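Kostent puts robot arms on the cloth line at its Tulevton laundry

Workers at the Kostent textile service plant in Tulevton have been sharing the small-cloth line with robot arms since August. The company handles cleaning cloths for hotels and clinics, and picking them up one at a time has long been the job that new hires get first.

The arms do that part now. Each one takes hold of a cloth between two black fingers and lifts it so it can be checked and passed on for folding.

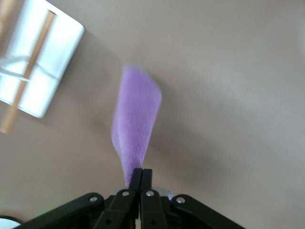

What changes for the crew

Kostent says no jobs were cut. The line had 30 people per shift before the arms came in and still does, but the work has been split up differently. Some of the former sorters now check cloths for stains and worn edges. Others have been trained to restart an arm when it stops, a course that runs over two afternoons.

"My shoulders are better and my eyes are tired," said Nuria Villanueva, who spent six years sorting by hand. "I would like more breaks from the checking."

Shift lead Hollis Boateng said the arms are still slower than a practiced sorter. One arm gets through 200 cloths an hour, and a good sorter can do 400. Cloths that come up folded over or bunched together go back to a person.
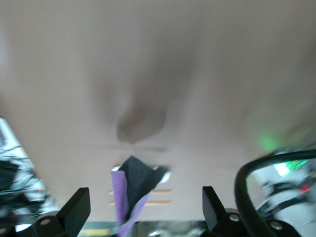
A purple and black cloth held up by one of the gripper arms.

Pay for the new checking jobs has not been settled. Rosalind Pettigrew, who represents the hourly staff, said they want the same rate as machine operators. Talks with the company are to continue next month.

Kostent plans to decide after that whether to bring the arms to its Plasusbridge plant, where the night shift has had trouble filling openings.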